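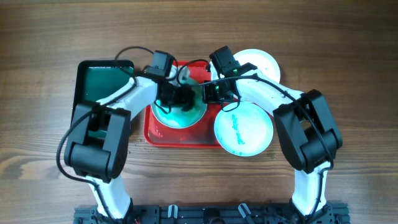 The Night Cell

Hrefna Bech took over the washing cell in December, when Brian Rweyemamu moved to the day side at Salex. He left her a torch, a set of hex keys and a notebook with most of the pages used. The first line said: left elbow, check the bolts, they walk.

She checked them at nine every evening. Then she sent both arms home, wrote down where they stopped, and sent them home again. On a good night the numbers matched. On her seventh night the left arm came back 6 millimetres short.

She rang Brian, who was eating.

"Is it the wrist or the elbow?" he said.

"I don't know yet."

"Run it slowly with the sponge and watch the cable. Don't watch the sponge. Everyone watches the sponge."

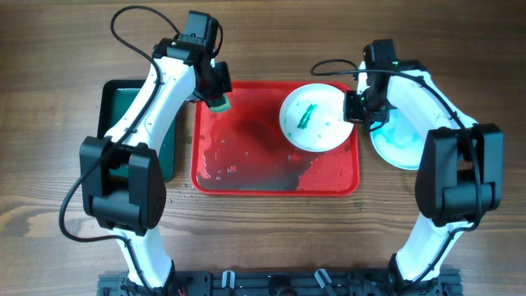
The left arm at the red tray, sponge in the gripper.

She ran it slowly and pulled up a stool. Arnar Lauritsen came in from the loading bay and stood beside her with his coat on. He had put 21 of these cells into Wesirus and disliked all of them.

"It's pulling," he said after a while. "When it reaches. See the loop go tight?"

She had been watching the sponge. She stopped the arm, cut the tie Brian had put on the cable and gave it another hand's width of slack. It took ten minutes. The next time she sent it home it was 1 millimetre out, which was better but wasn't the number in the book.

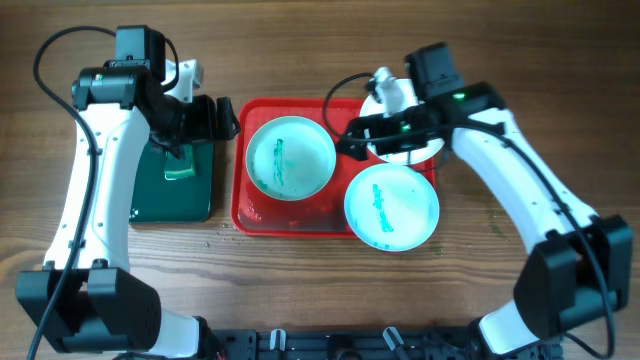
Her mother had kept a bakery oven going for thirty years with a spoon wedged in the door, and had never once thought the oven was mended. Hrefna thought of that while she looked for the last millimetre. The sponge was on its green square by the left arm, and there were crumbs of something on the wood in front of it. She wiped them up with her sleeve and reached in for the elbow bolts. The lower one turned a quarter under the key.

"They walk," she said.

"What do?" said Arnar.

She showed him the notebook. He read the first page, then several more, and took off his coat.

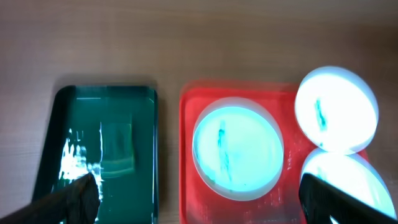 By two in the morning they had done the right elbow as well. Bergþóra Steinarsdóttir rang down from the office to ask why the cell had been stopped, and Hrefna told her it was the bolts. Bergþóra asked if she should order new ones. Hrefna said yes, and a longer cable.

She sent the arms home twice and wrote the numbers on the last clean page.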